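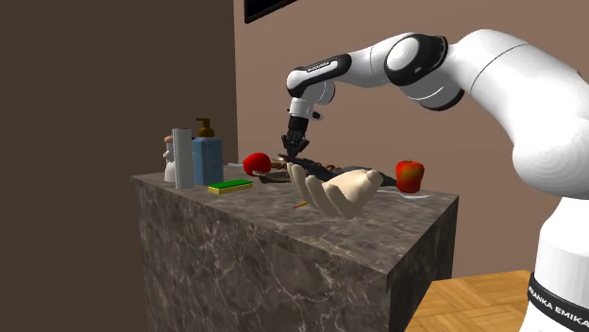 Kitchen counter layout in the simulator, arm on the right, multi-fingered hand over the clutter.

October, bench notes, equipment plan for Rodach

Spent the morning on the purchase list with Estela. She wants a version she can send upstairs before the window shuts, and the one in the shared folder still has last year's camera stand on it and two lines that only say "misc". I have taken both of those out. If whoever wrote them still needs the things, they can come back with a name and a price.

Where we are. The arm is settled and is not part of this request. The hand, the counter, the objects and the guarding are all still open. The simulator is set up with the arm beside the counter and reaching in from the side, and I would like us to buy for that arrangement unless someone has a good argument for another one. Josefina would prefer the arm behind the counter, facing the person. Her point is that the cable run is shorter. Mine is that all the layouts we have would need doing again. Left it open until she has had a look at the room.

Counter

The block in the simulator is a stone-look thing and it is big. We don't need stone. Leiva quoted for a steel frame with a laminate top, and separately for the same frame with a real stone top, and the stone one brings a floor loading question that I have no wish to start. Going with laminate. Zulema asked for a dark, patterned finish so the real camera gets something like the background in the rendered pictures, with pale veins and cloudy patches in it. Leiva have a few of those in the sample book. I have asked for offcuts of the two darkest so that we can try them under our own lights. The gloss may be a nuisance.

Depth matters more than length. At 60 cm deep the arm can get to the back edge with the hand pointing straight down. Deeper than that and I start getting awkward elbow positions. Length can be whatever fits between the door and the pillar. I need to measure that again, the drawing on the wall predates the pillar cladding.

Fixing: the counter and the arm base must not be able to move relative to each other. Leiva's frame has adjustable feet and no brackets. Asked for brackets as a separate line. If they will not do it, we drill it ourselves and Ignacio says he has the bit.

Hand

This is the expensive part and the reason the form has taken so long. We have two quotes.

Lultadora: multi-fingered, black, similar in size to the one modelled. Lead time 13 weeks from the order being accepted, and "accepted" means deposit paid, so add however long finance takes. Spare fingertips are sold as a set, 444 euros a set. They say a set should last a year in light use. I don't know what they call light use. Ours will be pressing down on a hard counter for most of the day, so I have put two spare sets in the plan.

Dastora: cheaper hand, shorter wait, and the fingertips come off singly with one screw. The price is on the quote in the folder. Less good: their mounting flange doesn't match ours and the adapter makes the whole thing longer. I changed the tool length in the simulator to try it. The arm loses some useful room over the near part of the counter, where we put most of the foreground objects. Not a disaster. Also the model file they supply has the wrong joint limits in it, which took me an hour to spot, and I wrote to them.

Estela asked why we can't keep to a plain two-finger gripper, we have one in the cupboard. Fair question, and upstairs will ask it too. For the apple and the sponge the plain one would do. For thin flat things lying on the counter, like the white utensil piece at the front right, I would like fingers that can slide and pinch. And for the mixed heap at the back, where everything lies over everything else, I have seen too many two-finger attempts push the whole lot sideways. I have written this up as a paragraph for the form. Suggested to her that we ask for the new hand and state that the old gripper stays as the fallback, so the guarding and the counter can go ahead even if the hand is refused.

Objects

Cheap, but needs doing properly. The layout has the sort of things we want: a pump soap bottle (blue), the green and yellow sponge, a red apple, a tall narrow white box on end, something short and pencil-shaped, plus the small brown pieces in the heap. We need real ones that are near enough in size and weight, and enough spares that we don't stop when one gets crushed.

Notes for whoever does the shopping:

Sponges, buy a big pack all the same make. They change shape when they have been squeezed for a week.

Soap bottle, squarish body, pump top. Fill it with water and a bit of colouring. Tape the pump down for the first runs.

Apples, artificial ones for everyday runs and real ones for the final tests. The artificial ones I found are much too light, so they need filling. Ignacio will try sand.

The pale hand-shaped thing in the layout: closest item I have found is a glove-shop display hand. Ask for one with a smooth surface. It's an odd shape and a useful one, with the fingers close together and a rounded palm, so I want to keep it in.

Brown pieces: undecided. I modelled them as hard and rounded. Walnuts were suggested, also wooden beads. Beads are more even in size. Whichever we pick, we also need a tray with a lip round the counter, or they will be all over the floor. Add the tray to Leiva's order.

The dark crumpled-looking piece that runs off to the right under the hand is rigid in the simulator. If we swap it for real cloth we are into a different job. Leave it rigid for now, Josefina can print one.

Guarding and room

The floor in the simulator is parquet and the walls are brown. Ours are neither, and this costs us nothing either way. Still, Zulema would like one plain coloured board behind the counter, in the reddish brown, to take the window out of the background. Painted board, two legs. Put it under consumables.

Screens: the safety office want a fixed screen on the side where people walk past. Asked whether a light curtain would be accepted. It would, but it is dearer, and it comes out of the same pot as the hand. Fixed screen, then.

Money

Anything over 2,000 euros needs three written quotes. The hand is well over. We have two. So I have to find a third supplier, or Estela has to write the letter saying why there are only two. She has written one before and it came back twice. I'll try for a third quote this week and give up if I hear nothing.

The counter with brackets and tray should come in under the limit if the tray goes on the same invoice and Leiva hold their price. Ask them how long the quote is valid. It isn't on the paper.

Do not split the hand and its spare fingertips across two orders. Elba in purchasing rang about that, politely. Same supplier, same month, it looks like splitting.

No line in the plan yet for repairs. Last time we left it out and paid for a wrist cable from the travel money. I have put in a repairs line the size of one more fingertip set and expect to be asked to cut it.

To do

Me: measure door to pillar. Third quote for the hand. Rerun the counter layout with the Dastora length and the base moved closer to the block, save both sets of results next to the quotes.

Josefina: look at the cable run for both arm positions.

Zulema: laminate samples under the lab lights, with the simulator pictures open next to them.

Ignacio: sand apples, bracket holes if Leiva say no.

Estela: letter, in case.

Added late afternoon: Lultadora rang back. Fingertip sets can ship with the hand at no extra carriage. They also asked whether we want left or right. I said right and then went to check the model. It is right.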